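Shared workshop notebook, August, second bench
Written by Hélder Vieira

Started 16:20. The plan for today was to continue with the pick and place for the Bumix arm, and to decide if the grid on the table is good enough to keep. My father (Belmiro) was helping with the program until dinner. 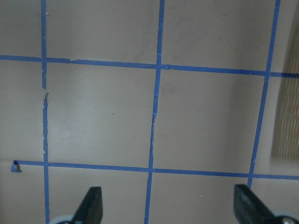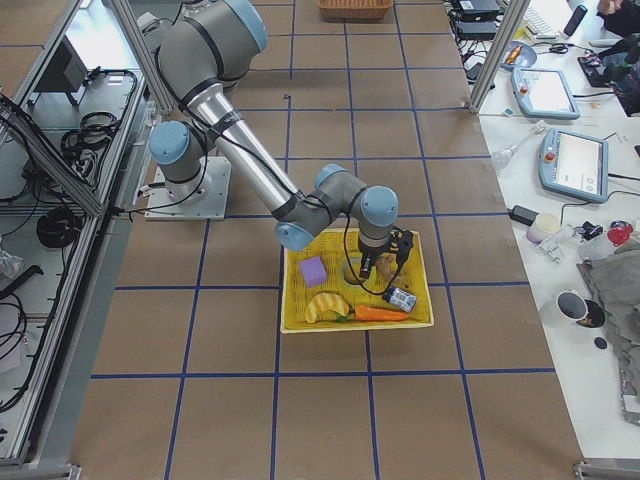
First: the tape grid from the wrist camera. Second: the arm over the yellow tray, from the bench camera.

The grid. I laid the tape by hand, without a ruler, and from the wrist camera one sees it very well. The lines lean, and they are not parallel. On the left line there is a gap, and one end of the lower line is torn and lifted. For placing the tray by eye it is enough. For calibration it is not, so I will stop using the crossings as reference points in the program. Belmiro proposes to scratch thin marks on the table – I prefer to print a sheet and glue it down, but we must ask in Arruda if they can print so large.

The tray. We put in the carrot, the purple block, the small bottle and some other things. The bottle lies on its side and I think it will be the difficult one. The carrot I want to take from the thick end.

Settings I used, so that I do not search for them again:
speed limit 20 percent
approach height 200 mm above the table
tool offset file 511 (the old one, 498, is for the short fingers, do not load it)

The Futavix driver gave error 773 two times when I started it. The manual says only "communication". I changed the port and it did not come back, but I do not trust this yet. If you see it, please write the time in this notebook.

Cable at the wrist: it makes a loop which hangs down over the tray. When the last joint turns more than a half turn, I am afraid it can catch on the rim. Somebody should fix it with a clip. Estent sells a soft one, or we can use Velcro for now.

To do
press down or replace the lifted tape
clip for the wrist cable
try the bottle with the fingers closing slower
ask who has the second key for the cabinet

Stopped at 19:05. Power off, both pendants left on the white table.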